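Eleven Milkshakes, One Highway

Started at Skiltow, because everybody starts at Skiltow. Vanilla, large, paper cup, lid that doesn't fit. Riku Kamata ordered the same and finished first. Fast drinker. We had a cooler in the back seat, no plan past lunch, and a list of 11 drive-ins somebody had typed up and taped to the dash.

The vanilla was fine. Thin. Tasted like soft serve somebody had let sit. You get a cherry if you ask for it and a look if you ask for two.

Nedelcu next, half an hour down the road, and this is where the day got good. Black malt, so thick the straw stood up. They use a darker malt powder and they toast it in the back, you can smell it from the parking lot. The girl at the window said they go through 800 shakes a week in summer. In December they keep the window open anyway, two to six in the afternoon, and people come in their coats.

I wanted the recipe. No luck.

Riku says it's the salt. I say it's the milk, which comes from a dairy close enough to walk to. We argued about it all the way to Wevska and had to pull over when he spilled strawberry on the gear shift. 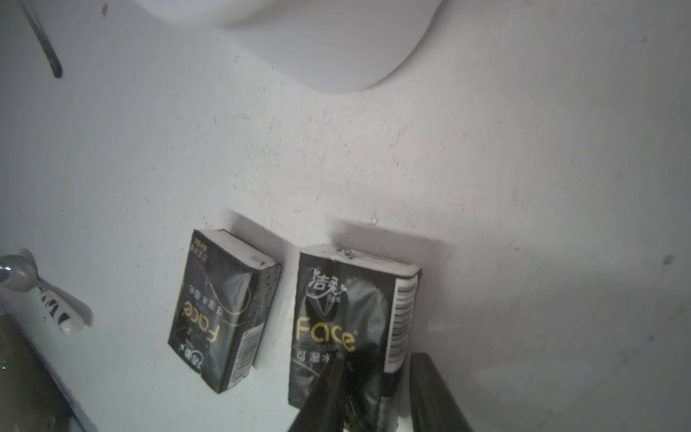 Pocket tissues, in black "Face" wrappers.

Wevska does burgers first and shakes second and it shows. Banana, with real banana, stringy. The fries were the best of the trip though - hot, skin on, too much pepper. A shake of 732 calories according to the board, and the board doesn't count the whipped cream. I had the whipped cream.

A word on onion rings. Skip them everywhere. Every single place on the list buys them frozen and every single place charges extra.

Sikora was the long stop. Hryhorii Kravchuk has run the counter there since his uncle quit, and he makes the coffee shake himself, no blender, just a spindle mixer older then he is. He pours cold coffee over hard ice cream and walks off for a minute. Lets it go soft at the edges. "People rush it," he told us. "Then they complain it's lumpy." He wouldn't sell us a large. Small or medium, he says a large is warm before you reach the bottom.

He's right. I got a medium and then another medium.

The rest went by in a blur. A peach one with canned peaches, not bad. Mint, green, toothpaste. Two chocolates I couldn't tell apart and one I could, burnt. A root beer float that somebody had put on the list by mistake and we drank it anyway. By number ten Riku was ordering water and I was doing the tasting for both of us, one sip, notes on a napkin, back on the road.

Number 11 was closed. Chain across the driveway, menu still up, butterscotch for the old price.

If you only have time for 2, do Nedelcu and Sikora, in that order. Bring cash for Sikora, the card reader is moody. Get to Nedelcu befor the after-school crowd, and ask for the long spoon.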